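Las mesas nuevas del taller de Vesari ya están puestas

Desde este mes, el taller municipal de Vesari tiene tableros claros y lisos, con un canto de madera en tono tostado, ¡y qué ganas había de verlos colocados!
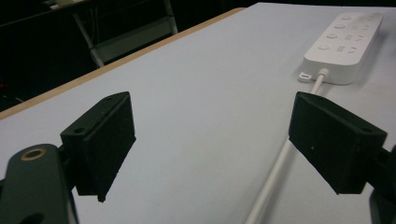
Una vecina de Grusville comentaba a media mañana que lo primero que hizo al entrar fue pasar la mano por el tablero, y que por fin podrá cortar patrones sin que el papel se le enganche en las grietas de siempre. También pedía, ya puestos, que alguien arregle el perchero de la entrada.

Las mesas viejas llevaban en la sala desde la apertura y habían pasado por todo: encuadernación, maquetas, costura, hasta un curso de relojería que dejó más de una muesca. El encargo de las nuevas lo ha hecho la carpintería Chege, que las montó en 2 tardes con la sala cerrada al público. En total son 10 y han costado 636 euros, transporte incluido, un precio estupendo para unos muebles que se van a usar de la mañana a la noche.

El canto de madera merece mención aparte. Los tableros anteriores tenían un remate de plástico que se despegaba por las esquinas y se llevaba por delante más de un jersey. El nuevo es una tira fina y sencilla, y le da a la sala un aire mucho más cálido.

Los grupos de encuadernación y de maquetas vuelven a su horario habitual en enero. El taller de costura estrena además turno de tarde, a las cinco y media, y ya hay 39 personas apuntadas entre todos los grupos. Quedan plazas en el de maquetas, y las inscripciones se hacen en el mostrador de la planta baja, junto a la biblioteca. Para limpiar los tableros, paño húmedo y jabón suave; el disolvente, mejor en casa. Los restos de cola se pueden dejar en el cubo de la entrada.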